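Counting the Spoons: Re-cataloguing the Savchuk Bequest at Onulton Museum
Student project report, Decorative Arts and Collections module

The Savchuk bequest came to Onulton with a handwritten inventory, a typed inventory and a firm belief, held by everyone who had worked there, that the two agreed. My project was to find out whether they did. They did not.

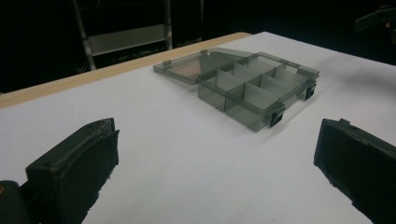 Dwight Penner

Background

The bequest is mostly small domestic metalwork: teaspoons, caddy spoons, salt shovels, buttons, thimbles, wine labels and a run of buckles that I came to dislike personally. The handwritten inventory lists 583 objects. The typed one, made a generation later, lists 980. Nothing had been added in between. The difference is largely explained by the typist, who gave each button its own number where the earlier hand had written "buttons, a quantity" and gone to lunch.

The museum wanted a single list that a visitor or a researcher could trust. I was given a desk, a loupe, a pair of scales and the part of the collection kept in the Prustomgate store, which comes to 256 objects on the new numbering. The rest is at Clivell and will be the next student's problem.

Method

Each object was weighed, measured, examined under the loupe and given an entry in a fixed order: object name, material, description, origin, date, marks, inscriptions, condition. I had assumed the description would be the difficult part. It was the object name. A "caddy spoon" in one inventory was a "shell scoop" in the other, and one thing that both called a "snuff spoon" has a bowl far too wide for any nose I have met.

Marks were drawn by hand before I looked anything up. My supervisor insisted on this and I thought it old-fashioned until the second week, when I caught myself seeing a lion on a spoon that had only a scratch and a strong reputation. After that I drew everything first, badly, and kept the drawings with the entries.

Where a maker's mark was too rubbed to read, I put "maker's mark, illegible". The typed inventory had been bolder, and several of its attributions seem to rest on one letter and a good deal of optimism. I have kept these in a notes field, marked as earlier opinion, so that they can be argued with.

Results

Most of the Prustomgate objects could be matched to both inventories. The thimbles matched almost perfectly, and I mention it because so little else did. A group of wine labels had been entered twice in the typed list, once under "labels" and once under "tickets, bottle". Two salt shovels described as silver are plated, with the base metal showing at the heel of the bowl. A fork catalogued as part of a travelling set does not fit the case it has been living in, and on the evidence of the lining never did.

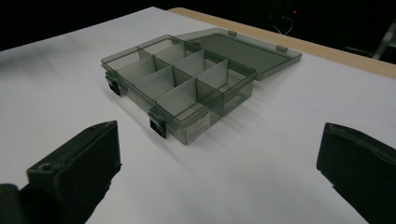
Why did you keep the old inventory numbers when so many of them were wrong?

They are written on the objects, and quoted in letters and loan papers going back decades. If we dropped them, nobody could connect a spoon to its own history, so each new entry carries both old numbers next to the new one.

Problems

I began by weighing in grams to one decimal place and discovered on day four that the scales had been zeroed with a tissue on them. All the early weights were taken again. The buckles took longer than every other category together, mainly due to pastes that had been replaced at different dates by people of differing ability.

I would also choose my vocabulary list earlier. I changed "shell-shaped" to "scallop-form" halfway through and then changed it back, and there are probably entries where the scallop survives.

Further work

The Clivell material should be done to the same pattern, starting with the buttons while the student is still fresh. The fork needs a case.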